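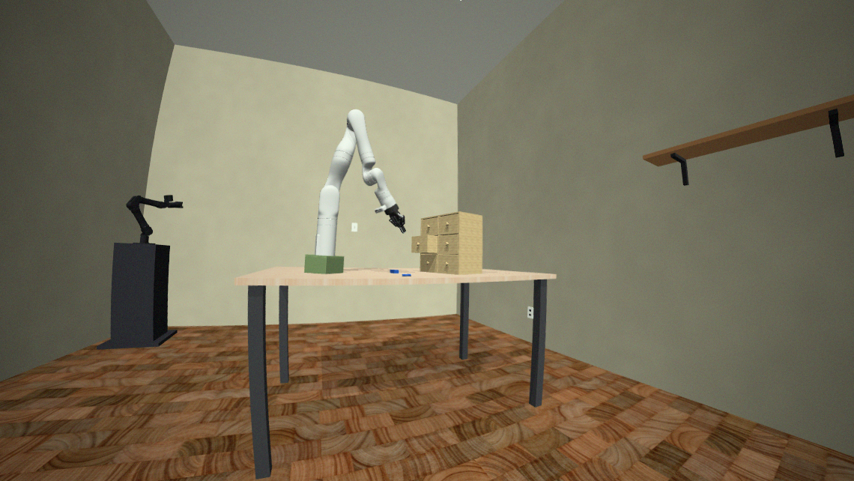 The Drawer Rule

My job at Grutimach was to say no. The door said Conformance, but what I did from nine to five was open a run in the simulator, read the rule, watch the arm, and type NO in a box with a reason next to it. I was good at it! My mother thought I built robots and I let her think so.

The rules were the Irkberg rules, 30 of them, named after the town where the first people to write them down had gotten snowed in one January with nothing else to do. Most were sensible. Don't swing over a person. Don't let go of a thing until something else is holding it up. Then you got to rule 30, which said, in full, "The machine shall leave the room as a considerate guest would leave it," and I can tell you that rule 30 ate my entire spring.

Our customer, Hegyi, wanted an arm that could put small things away in a cabinet. So we had a little room in the simulator with a cabinet in it, six drawers, and the white arm up on its green block, and a couple of blue things on the table for it to worry about. Saeed Golestani had made the room. He'd put in a light switch and an outlet and a shelf with nothing on it, and when I asked him who was going to plug anything in, he looked so hurt that I brought him a muffin the next day.

We had 2,000 runs to get through. The arm's brain (it was called Jivby, don't ask me, marketing picked it) was doing fine on rules 1 to 29. And then on run 1,077 it opened the middle drawer on the left, backed off a little, and stopped. It just hung there with its gripper empty. The timer ran out and the drawer was still open.

I typed NO. Reason: drawer left open, a considerate guest would close it.

Saeed came over with his chair, rolling the whole way without standing up, the way he did when he was about to argue.

"Read the log," he said.

"I don't need the log, I can see the drawer."

"Read it anyway."

So I read it. Jivby wrote down why it did things, that was rule 4, in flat little sentences like a kid's book report. Contents of drawer unknown. Owner of drawer unknown. No instruction to continue. Drawer was opened by me. Closing may be expected. Asking is possible. Asking.

And under that, a request, sent to the operator's queue. The operator's queue was me. I'd muted it in the first week because it dinged.

"Oh," I said.

"It was waiting for you," said Saeed. He wasn't even mean about it, which made it worse.

I went through the old runs that night, all the ones I'd failed on rule 30, and there it was in a whole bunch of them. Should I close it. Should I put these in together. Is it all right if I move this one. I had been stamping NO on a machine for being rude, and it had been standing there in Saeed's nice room with the good floor, saying excuse me over and over to somebody with her headphones on.

Amândio Neves ran our group and he hated paperwork more than anyone I've ever met, so I figured he'd tell me to fix the scores and keep quiet. I told him everything, talking way too fast. He ate most of a banana while I did.

"So what does the rule need?" he said.

"The rule's okay. I think it needs another half. If the machine asks, somebody has to answer."

"How fast?"

"Before the timer."

"Write it up," he said, and threw the peel at the trash and missed.

It took me until Wed 29 May to get the wording right. I wanted to call it rule 31, but Irkberg doesn't hand out new numbers for anything, so it's 30b, and it's one line long, and my name isn't on it. You can look it up. The host shall be reachable.

Then I went back to run 1,077, loaded it at the spot where it had stopped, and unmuted the queue. Ding. Close drawer, yes or no?

I looked at those two blue things on the table and thought about it for a minute.

"Not yet," I typed. "Put the small stuff in first."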